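Miltetti Building, Second Floor
Annual walk-through: fire, electrical, trips and falls
Jan 7, 2023
Inspected by: Revathi Mathew
Accompanied by: Urho Toivonen (as far as the stairs)

Key: OK = fine. FIX = fix it. WATCH = fine for now, and I will be back.

1. Exits and routes

1.1 Main stair door closes and latches by itself – OK
It closes with enough force to be heard in the parking lot. Adjust the closer if anyone would like to keep their fingers.

1.2 Rear stair clear of storage – FIX
Four lines in last year's report were devoted to the artificial tree on the landing. It has been moved to the landing below. The landing below is also the rear stair.

1.3 Exit signs lit – FIX
The one by the kitchen is dark. Replacement lamp is in the drawer under the microwave, still in its packet, with a sticky note reading "exit sign."

1.4 Posted floor plan matches the floor – WATCH
The plan shows a wall that came down when Plellari moved out. Senthil Kamath has a corrected drawing and needs to print it larger than a playing card.

2. Extinguishers and alarms

2.1 Extinguishers mounted, charged, tagged – FIX
Corridor and kitchen units OK. The unit outside the copy room is charged and tagged and is holding the copy room door open. Put it back on its bracket.

2.2 Pull stations unobstructed – OK
Coat rack has been relocated. Thank you to whoever did that.

2.3 Smoke detectors tested – OK
All sounded. So did the one in the suite next door, and I have apologized.

2.4 Clearance below sprinkler heads – FIX
Archive boxes in the file room are stacked to within a hand's width of the ceiling. Lose the top row. Esther Mrema believes most of it can be shredded, and after reading a few labels I agree with her.

3. Floors, walls and furniture

3.1 Floor surfaces even, no lifted edges – WATCH
Carpet tile outside the restroom is curling again. Tape is a temporary measure, and this tape is entering its third winter.

3.2 Wall panels and partitions secure – OK
Pushed on every one I could reach. Nothing moved. Seams in the white panels are tight enough, and I would leave them alone.

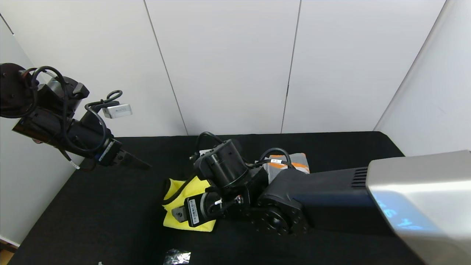
Item 3.2. White wall panels and black tabletop.

3.3 Tables and desks stable, edges sound – FIX
One desk by the window rocks and has been leveled with a folded takeout menu. Proper feet are on order from Ventura. Keep the menu until they arrive.

3.4 Shelving anchored – FIX
Kitchen shelf is rated for 100 lb, according to its own label. Whoever bought the bulk rice should read the label.

4. Electrical

4.1 No daisy-chained power strips – FIX
Found a chain of 3 in the front office, ending in a foot warmer. Foot warmer to go directly into the wall or go home.

4.2 Panel access clear – OK
Door opens fully and the directory is legible, apart from breaker nine, which is labeled "?". Urho to find out what it does, at a time when people have saved their work.

5. First aid

5.1 Kit stocked and in date – WATCH
Plenty of bandages. Burn gel expires at the end of January. Toàn Ông has the Nirkine order form.

FIX items are due back to me in writing. "Should be fine now" was an answer I got several times last year and it does not count as writing.

R. Mathew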